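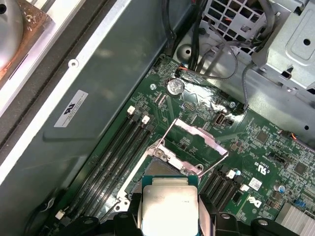
Dear Mr. Tagle,

The trial record does survive. The Jasthorpe assize roll has Bautista's conviction for the Leltero road murders on folio 106, with the sentence entered in a second hand. The clerk gives no place of execution.

Members wishing to consult the roll should quote item 371.

Shiela Tiongson
Archives Section

On Sunday, Amado Tagle wrote:
> The pamphlet of 1605 states that Bautista was hanged at
> Dikero after confessing to two killings. Is there any court
> record, or do we have only the printer's word?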